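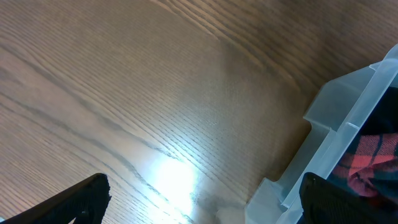
The dining table, with the plaid bin on it.

I have been putting off the fabric for most of the year. It lived in the airing cupboard, in the bottom of the wardrobe, and in two carrier bags behind the sofa, and every time I wanted a bit of something to patch a knee I ended up buying new instead. In November I gave in and did the lot over a long wet afternoon and the morning after.

I started by bringing everything to the dining table. It's the only surface in the house big enough, and the grain makes me want to look after it, so I wiped it down first and took off the runner and the candlesticks. I know some people sort on the bed, but then you have to finish by bedtime, and I knew I wouldn't.

The bins are the frosted plastic kind. I bought 4 of them from the hardware shop in Cludton, having measured the cupboard shelf twice and written the depth on my hand. I like that you can see a bit of colour through the sides but not every crease. I looked at fabric boxes as well, the collapsible sort with a cardboard base, but I've had those before and the bases go soft. Wicker was out as it catches on anything with a loose weave. The plastic ones wipe clean and have a proper rim, so you can get hold of them when they're on a high shelf.

I didn't bother with lids. I thought about it for a while in the shop. The cupboard has a door, and I know myself well enough to say that a lid would mean things getting left on top of it.

The sorting went like this. Plain cottons in one bin, prints in another, plaids and checks in a third, and the last one for anything heavy, such as the curtain offcuts and the canvas from the deckchair I never re-covered. My first attempt was by colour and it didn't work at all. I had a pile of reds with a bit of lining silk at one end and half a blanket at the other, and I couldn't think of a day when I'd want both. By type is better for me. If I'm mending a shirt I know I want cotton, and the colour comes after.

The plaid bin was the one I enjoyed. I hadn't realised how much of it I'd kept. The piece I was most pleased to find again is the red and salmon pink tartan, which came from a remnant box at the Terkaden mill shop when we stopped there on the way home from the coast. I paid very little for it and always meant to make cushion covers. It's still big enough for two if I'm careful about matching the stripes at the seams, and I've now written that on a bit of card and pinned it to the corner so I don't cut into it for something silly.

Folding took longer than the sorting. I used to fold everything into whatever shape it fell into, and the bigger pieces always ended up underneath. Now I fold each one in half and half again with the selvedges together, then in thirds, so they come out near enough the same width as the bin. Small scraps don't get folded. They go in a drawstring bag, and when the bag is full I stop keeping scraps until I've used some.

I weighed the scraps on the kitchen scales out of curiosity and got 600 grams, which sounds like nothing until you see it tipped out.

Hanna Semeniuk, who taught the mending class I went to at Pludine, told us to iron fabric before storing it. I did the first few pieces and then gave up. Maybe that's wrong, but I'd have to iron them again before cutting anyway. I did follow her other bit of advice and wash everything that had come second-hand. That was two loads, and the second one turned the water an alarming shade of blue. A navy twill, I think. It has gone in a bag of its own for now.

Quite a lot went out. There was a stack of polyester I'd been given by a neighbour and never liked the feel of, some felt the moths had got to, and 16 fat quarters with a Christmas print that I bought in a sale and have never once wanted to sew. The Christmas ones went to the school, the felt went in the bin, and the polyester is in the hall waiting for me to drive past somewhere that will take it – it's been there a while already.

I still have the thread and the zips to do. They're in a biscuit tin, a shoebox and a Salazar shoe bag, and the zips are all knotted together. I've seen people hang them on a ring, longest at the back. I might try that with an old shower curtain ring before I buy anything.

The cushion covers are next. I need to find out if I've got any piping cord left, and I suspect it's in the biscuit tin.

Contact | © All text and photographs belong to the author | Back to top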